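Chapter 8
When the New Hand on the Line Isn't a Hand

Let me start with a kitchen, and with me being wrong in it.

I spent most of my working life at Vondcombe, a plant that makes and packs chilled meals for hospitals and schools. I started there in 2000, on the prep benches, with a hairnet that never fit and a pair of borrowed boots. By the time the first robot arm was bolted down next to bench four I was running the whole prep shift, and I was dead sure I knew what was going to happen. I figured the arm would be slow, it would drop things, everybody would have a good laugh, and it would be gone by September.

Well, it was slow, and it did drop things! But it stayed. And the jobs around it started to shift in ways I hadn't thought about at all, mostly because I'd been watching the arm and I should have been watching the people standing next to it. That's pretty much what this chapter is about. We'll get to wages, job titles and union agreements in the later sections, but first I want you to think small, about one pair of hands and one piece of work.

Take picking something up off a counter. You've done it so many times today that you couldn't tell me how often. You see the thing, your hand goes out, your fingers are already spreading to the right width before they arrive, and if there's something else sitting close by you steer around it without a thought. When a plant wants a machine to do that same job, somebody has to spell the whole business out. Which object? From what side? How wide do the fingers open? How hard do they close? What happens if the thing rolls?

These days a lot of that spelling out gets done on a computer long before anything moves on the floor. A team builds a make-believe counter, puts some make-believe objects on it, and lets the gripper have a go, over and over, with no broken jars and no one on their knees with a mop. The objects can look a bit odd (plain colors, hardly any labels), and the counters can be a good deal fancier than anything I ever wiped down.

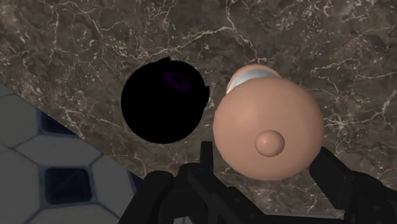

Applied Work Studies, Department of Labor and Technology, Brondbridge College

Look at how near the two objects are to each other on that simulated marble. The peach-colored one is between the fingers, and the round black one is just outside, by the left finger. If you were training a new starter you'd never mention the black one. You'd say "grab the peach thing" and they'd grab it. With a gripper you have to care about both, because a finger that comes in a little too far to the left has a neighbor to deal with. Think about the shape, too. The peach one has a broad round face with a little knob on it and a narrower neck with a pale band. Where would you take hold of it? I asked my evening class this and we had a proper argument that ran right through the coffee break.

Now, why should a book about people at work spend any time on that? Because every one of those questions used to be answered by a person on the floor, for free, without anybody noticing it was being answered. Once the job goes to a machine, the answers have to come from somewhere, and I'd like you to keep asking who gets to give them and whether they get paid for it.

At Vondcombe, the firm that set up our line was called Nestetti. Nice people, very clever, and none of them had ever packed a tray in their lives. For the first few weeks they worked off drawings. Then one of their engineers, Sandrine Hervieu, came down and asked if she could stand at the bench with us for a full shift. She got in everyone's way. She also learned that we always turned the sauce tubs seam side down before stacking, which wasn't written in any manual, and that we did it because the seam side caught on the next tub up. The arm had been jamming on exactly that. She went home, changed the pick, and the jams mostly went away.

I love that story and I tell it too often. But there's a less cheerful half. The woman who showed Sandrine the trick with the tubs had been doing it for 19 years, and her job grade said "unskilled." It still said "unskilled" after the line was running on what she knew. We'll come back to her in the section on grading, and I'll want your opinion on what the plant owed her.

Things went differently at Guérin, a bakery supplier a couple of towns over. There, the bench workers were brought in while everything was still on the screen. They sat with the programmers and said things like "you'd never come at it from there" and "move that other one, it'll get knocked." It took longer, and the managers grumbled about the hours. I visited once the line was up, and what struck me was how people talked about it. They'd say "we set it to do that." At my place it was always "it does that."

Before you go on to section 8.1, try this. Pick a job you do with your hands, at work or at home, and write out the instructions as if the person reading them had never seen a cupboard. Put in what's next to the thing you're picking up. Keep your page, as you'll need it for the group work on who owns a skill.

Reader comments

marlow_t: Used this opening with my night class and the exercise at the end ate the whole hour. One guy wrote two pages on getting a mug down and still forgot to open the door.

Packing Shed Pat: The seam side thing is so true. We had a line put in and it took them ages to ask us anything. I'd have liked more on what happened to the lady with the tubs, but I guess that's the grading section.

j.oakes: My vote is take it by the neck, just under the pale band. Our group was split right down the middle.

Denny R: Is there a teacher's guide for chapter 8? The link on the course page goes to chapter 2.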